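书桌是怎么一点点空出来的

埃尔南·乌苏加(Hernán Usuga)的工作间只有一扇大窗,窗框是深色的,上面装着浅色卷帘。他把卷帘拉到一半,说这样纸面不反光,看字不累。窗边是一张黑色长桌,平时所有东西最后都会落到这张桌子上。

我找他聊,是想写一篇关于收拾书桌的稿子。乌苏加做了很多年的图纸和目录整理,先在 McKinnon 管资料室,后来到了 Siltero,现在给几家小公司和个人做纸面文件的清理,每周上门两三次。他收费不高,话也不多。约的时间是4月3日星期日,他说星期日电话少,可以一边收拾一边讲。

“我不是特别整洁的人,”他先说,“我家里的抽屉也乱。但是桌面我一定要能用。桌面是拿来做事的,抽屉是拿来放东西的,两件事分开看,就不会觉得收拾很难。”

他的办法从纸开始。原因很简单,纸最占地方,又最轻,随手一放就是一层。他在 McKinnon 的时候接手过一间办公室,前任留下的单据、草稿、餐巾纸和信封全混在一起。他和同事清点过一次,登记在册的纸张是1,551张,其中需要留下的装不满一个文件夹。

“那次以后我就不先看内容了,”他说,“先看它是什么。餐巾纸就是餐巾纸,不用展开看。揉成一团的,也不用展开看。有人一定要展开看一眼,怕上面写了电话号码。那你展开,看一眼,马上决定,不要再放回桌上。”

我问他,会不会因此丢掉过有用的东西。他说丢过,一张手写的报价,后来打电话又要了一份,耽误了两天。他觉得可以接受。

纸以外,最麻烦的是半大不小的东西,尤其是透明的盒子。他说很多人喜欢透明收纳盒,理由是看得见里面。可是盒子一旦靠着深色的板子或者柜子放,光线从侧面进来,盒壁上全是反光和折影,黄的、绿的、蓝的混成一片,里面到底有什么反而看不清。

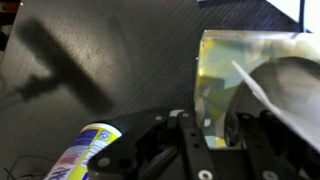 “所以我后来都要求贴一张白纸条,”乌苏加说,“写两个字就够了,‘线材’‘零件’,不用写得很细。写得太细,下次换了东西你就懒得改,标签就变成假的。假标签比没有标签麻烦。”

他对买收纳用品也有看法。有一阵子他的客户都在买 Storkitz 的分格盒,一买就是一整套。他去过一家,盒子摞到了窗台上,里面大半是空的,桌上的东西一样没少。他让对方先把盒子全部搬到走廊,桌子清完以后再往回拿,最后拿回来的是2个。

“盒子是后买的东西,”他说,“你先知道自己有多少,再去买。顺序倒了,盒子自己就是一堆杂物。”

我请他讲讲一张普通书桌的具体步骤。他说他的步骤有7步,写在一张卡片上,客户可以抄走。前几步都跟纸有关:把纸往桌子中间推成一堆,不分类;把堆里的餐巾纸、用过的纸巾先拿走;剩下的按要留和不要留分成两边;不要留的当场带出房间。往后才是设备和小件,最后擦桌面。

我问为什么要推到中间,推到桌边不是更方便装袋吗。

“推到桌边,你会把它当成已经处理完的,”他说,“人就走开了。放在中间,它挡着你,你不可能不管。而且推到中间以后,桌子四角就出来了。四角空了,人会觉得这张桌子有救。”

键盘和显示器他一般不动。键盘往后放平,靠近墙那一头,显示器留在原处,底座压住的那一块最后再擦。他说很多人一开始就把所有设备拔掉,线全部抽出来,搞得像搬家,两个小时以后线还没插回去,纸也没清,整个人就泄气了。

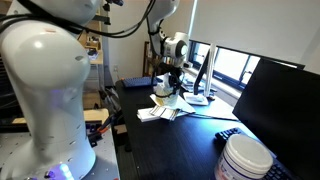 黑色长桌中间的纸张和餐巾纸,键盘平放在桌子后侧一角,窗边还留着一些纸和小件。

关于窗台,乌苏加说得比较多。在他看来,窗台是书桌的延伸,客户却都不承认。问他们桌上有什么,能说得出来;问窗台上有什么,就说没什么。其实显示器后面那一条地方,坐着的时候看不见,最容易攒东西。

“你坐下,看不到,就当没有。站起来看一眼就知道了。”他说他每次到一个地方,先绕到桌子侧面去看,从侧面看,显示器薄薄一片,挡不住什么,后面的纸和线都在那里。

他不主张把窗台清空。窗台边可以放一个小架子,把竖着放的东西排成一排,颜色杂一点没有关系,站得住就行。架子顶上放一件自己喜欢的小摆件也可以。他给 Waluvov 的一位会计收拾过办公室,那个人坚持在架子上留一个陶瓷小鸟,他就绕着小鸟擦灰。

“不要去碰别人的摆件,”他说,“摆件又不占工作的地方。收拾的人一上来就拿这个开刀,人家下次就不叫你了。”

书和杂志,他说放平摞着或者竖着都行,看架子的高度。浅的架子他倾向放平,不容易倒,缺点是抽最下面那本费劲。他的做法是把最近要看的放最上面,每到5月重新翻一次,顺序完全不对了再调。小盒子放在书的上一层,重的东西往下走,架子底下如果有抽屉柜,文具就进抽屉柜。

地面是他承认自己做得不好的部分。工具和线总是往桌子旁边的暗处掉,把手红的橙的混在一起,黑色的线缠成一团,低头才看得到。他试过挂板,也试过工具箱,最后还是每次收尾时蹲下来理一遍。

“我没有什么好办法,”他说,“就是每次都蹲下来。”

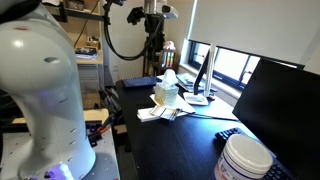 板材、夹具和边角

聊到后半段,话题转到了木板。乌苏加业余做一点木工,给自己做过书架的隔板,所以对靠墙立着的板子有一套规矩。深色的和浅色的分开立,板与板之间留出一只手的宽度。深色木板的纹理细,竖着看很好看,可是落灰也明显,光一照,下半截就发灰。他用干布顺着纹理擦,不用湿布。

“很多人觉得板子靠着墙就算收好了,”他说,“它只是没倒。你去抽后面那块,前面的全要滑下来。”

他会在外侧加一个夹子。夹子要买夹口带垫子的,硬夹口直接咬在浅色木头上,一个晚上就是一道印子。垫子的颜色最好鲜艳一些,橙色就很好,用完忘在板上,走过去一眼就看得见。他以前用全黑的夹子,在墙角找过半个下午。

尺子也跟着板子走。他认为带刻度的东西不应该进抽屉,进了抽屉就要翻,翻的时候又把别的弄乱了。沿着板边竖起来放,要量的时候伸手就到。他常用的一段只有30厘米,长的那把放在门后面,一年用不了几次。

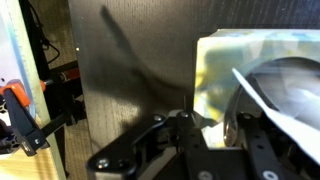
我问他,盒子、纸、板子都挤在一个角上的时候先动哪一样。他想了一会儿,说先动压在上面的。纸搭在盒子上,就先拿纸;纸拿走以后盒子才能端平。板子最后动,它最大,挪的时候旁边必须没有东西。

“有一次我图快,先挪板子,”他说,“盒子跟着一起下来,螺丝撒了一地。客户在旁边看着,没说话,我自己捡了半个小时。”

那位客户后来还找过他。他说收拾这种事,客户在不在场差别很大。在场的话,每一张纸都要解释几句,速度慢一半,但是清完以后能保持住。不在场,他一个人做得快,过一个月再去看,基本又回到原来的样子。所以他现在要求客户至少在旁边坐满前面几步,纸要自己过手,后面的设备和擦桌子可以走开。

“东西是他放上去的,他得看见是怎么拿下来的。”

擦桌面的时候他用两块布,一块微湿,一块干。黑色桌面显手印,也显水痕,湿布走过去,干布马上跟上。窗外光线强的时候,他会弯下腰,从侧面看桌面有没有漏掉的地方。

我最后问他,一张桌子收拾成什么样算结束。他没有说标准,只说他看能不能把一张摊开的图纸放上去,四个角都不用压在别的东西上面。放得下,他就收工,把两块布叠好装进袋子,卡片留给客户。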